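Will a coffee robot at work really "free up" our cafe staff?

Posted in November by Ibsa Woldegiorgis 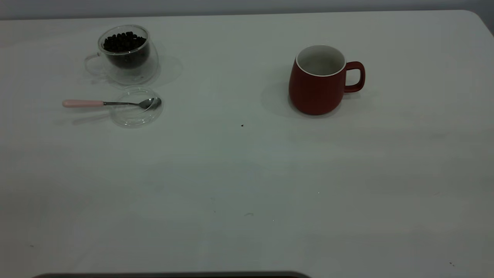

Beans, saucer and spoon, and the red mug on the worktable.

I run the staff coffee counter at Mekonnen, one site, 258 employees, 2 of us behind the counter. Management wants to put in an arm from a company called Hastska that measures beans, sets out cups and clears up after. The pitch says we'll be "freed up for hospitality." I asked what that means in hours and got a brochure. Has anyone here lived with one of these? What did your day look like after? I'm not against machines, I use a grinder like everybody else. I just don't believe the word "freed."

3 answers

Answer from mullo_nightshift
We had one at Mullo for 18 months. It made decent coffee. What changed was what we did between coffees. Before, I set out a mug and talked to whoever was waiting. After, I kept the table how the arm liked it. Cup on its spot, spoon lying the right way across the saucer, no glass it hadn't been taught. Clear glass was the worst for ours and we ended up buying different cups for it.

They did cut hours, by the way. One shift went from two people to one, and the one left over got called an "attendant" at the same pay. If somebody dropped a spoon at 7 a.m. you were fixing that with a line of people looking at you. Get in writing who restarts it, who answers for it when it stops, and whether your hours are protected the first year. Ask for a trial with your own mugs too. The demo ones are picked because they work.

Answer from R.
These things are great and people always complain about new stuff. My brother's office has one and there's never a line.

Answer from pasorden_ops
I'm on the buying side at Pasorden so take this how you want. R., no line could also mean people quit going. We measured ours. In the first month it finished 81 percent of orders without a person touching anything, and the vendor was very proud of that. The rest landed on the counter staff, mostly at the morning rush, on top of their regular work. None of it was in the savings estimate.

I'd still say it took some strain off wrists, and one of our people was glad about that. But ask to see the estimate they used and look for a line for staff time spent helping the machine. Ours didn't have one. If yours doesn't either, the "freed up" hours are a guess.

Contact | Copyright Community Help | Back to top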